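Why do things in a bin look so shiny?

Hi, I'm Afia! I love metal bins (yes, really) and today I want to talk about shine. Metal bounces light right back at you – that's why it glows! Plastic can do it too, if it's smooth. Colors can even bounce onto metal, a bit like a blurry mirror. Look for the clear container, the orange-red toy brick and the round silver parts in my favorite bin.
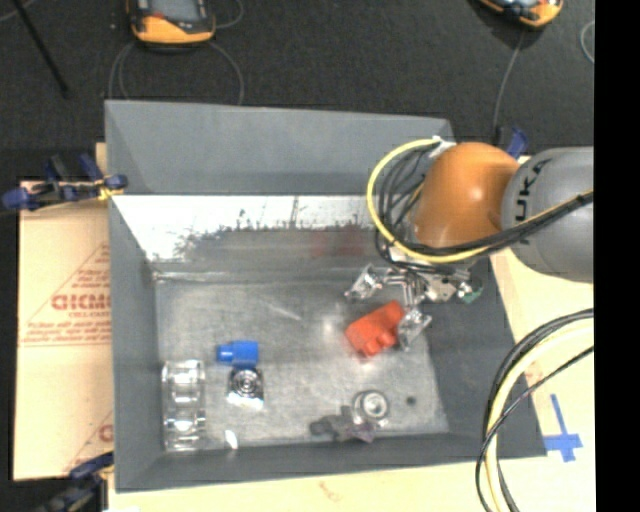
Try it at home

Grab a spoon, a toy and a flashlight. Which one shines the most?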